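Chapter 9
Snacks, Shelves, and Shoppers: How Packaging Became Part of the Product

Before you read
Think of the last snack you bought. Can you remember the price? The weight? Now try the color of the package. Most people get the color right away, even when the other two are a blur, and that small fact is a great place to start a chapter on packaging.

Opening case: The Shearer cracker

When Houda Ramadan took over product planning at Shearer, a snack maker in the town of Narnport, the company sold one thing: a thin, salty cracker in a clear plastic bag. Local people loved it. Stores did not. The bags slumped, slid behind one another, and reached the shopper with a layer of crumbs at the bottom. Shearer was paying to replace broken crackers nearly every week.

Ramadan's first idea was a thicker bag. Her second was a box. Her third – and this is the one we will follow through the chapter – was to stop asking "What should we put the cracker in?" and start asking "What happens to the cracker between our oven and somebody's kitchen?" She spent most of March finding out. She rode along on delivery trucks, helped stock shelves in the early morning, and watched shoppers pick up a bag, squeeze it, and put it back.

What she found was a long chain of hands. The baker's crew packed the crackers, a driver stacked the cases, a clerk opened them with a knife, and the shopper took over from there. Every one of those people wanted something a little different from the same package.
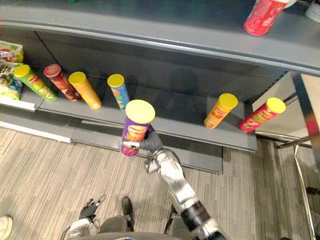
A stiff tube answers many of these wishes at once. It stands up by itself, it protects a fragile food that has been stacked in a neat column, and its lid can go back on after a handful has been eaten. It also gives the designer a tall, curved surface to print on. There is a price for all this, of course. A tube usually costs more to make than a bag, and when it combines several materials, it can be hard to recycle. We will come back to that trade-off in Section 9.4, and it's a lively one!

Shearer tried the tube in 21 stores. The cracker itself did not change at all: same flour, same salt, same oven. Broken product dropped sharply, and stores began giving the cracker better spots at eye level. Then came a surprise. Shoppers in the trial told the company that the cracker tasted fresher than before, including shoppers who were eating crackers from the very same batch as the old bags.

Why color does so much work

A shopper walking down an aisle does not read. She scans. Color reaches her first, then shape, then a picture, and words come in last. For this reason a snack company will often keep one feature the same across a whole product line and let another feature change with the flavor. The steady part says who made it. The changing part says what it tastes like.
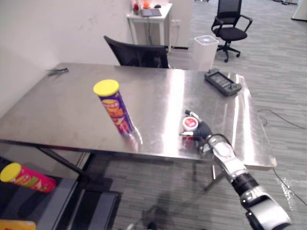
Designers call the steady part the brand block and the changing part the variant cue. Once you know these two terms you will start spotting them everywhere – soup, toothpaste, cat food, paint. Emiliano Olvera, a designer at the Cimbridge studio who worked on the Shearer tube, likes to tape a new design to the far wall of his office and look at it with his glasses off. If he can still tell the flavors apart, the variant cue is strong enough. If he can still tell the company, so is the brand block.

Color habits differ from place to place, too. Sasance, a rival snack maker, used blue for its plain chips at home and found that shoppers in its new market expected salt and vinegar. The chips were fine. The complaints kept coming until the color was changed.

Key terms in this chapter
primary package
shipping case
brand block
variant cue
shelf life
headspace

Try it yourself
Visit a grocery store and choose one aisle. Stand at the end of it and write down the first 2 products you notice, without walking any closer. Then go up to each one and record its shape, its main color, and its height on the shelf. Bring your notes to class, where you will use them again in Section 9.1.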